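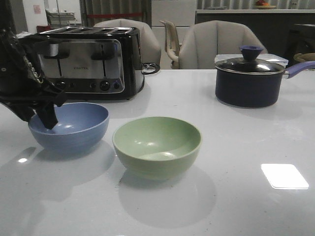
Figure 7.1 Gripper at the blue bowl, with the green bowl, toaster and lidded saucepan on the same table.

Chapter 7
What Does a Success Rate Measure?

In December the Prumlow group reported that their policy, Ado, had completed 240 of 251 kitchen tasks. The figure was repeated widely, usually as a percentage and usually without the word "tasks". This chapter asks what a reader is entitled to believe on the strength of it.

Start with the word "completed". In the Prumlow report a trial counted if the bowl ended up within a marked zone. A bowl dragged there by its rim scored the same as one lifted cleanly. Perhaps that is fair – a household might not care – but it should have been said in the abstract and it was left to an appendix.

Then there is the matter of who decides. Callum Treloar, working at Bainbridge, asked two people to score the same recordings separately, and they disagreed most often on grasps where a finger had gone inside the bowl. Look again at Figure 7.1. A fingertip is below the rim, and a single still cannot tell you whether a lift followed. Some published scores rest on little more than that.

Over 500 demonstrations went into training Ado, all collected at one table. The test trials used the same table. We are told that the objects were "varied", a word that can cover a change of colour or a change of shape, and those are very different tests. When the Horel laboratory repeated the work with shallower dishes, the method did noticeably worse. The original authors blamed calibration. They may be right, but no one has yet shown it.

Section 7.1 sets out how to define a trial before running it. Section 7.2 deals with scoring, and Section 7.3 with repeat studies.

Print this page
E-mail this page

Related chapters
Chapter 6: Learning from Demonstration
Chapter 8: Baselines and How to Choose Them
Appendix B: Scoring Sheets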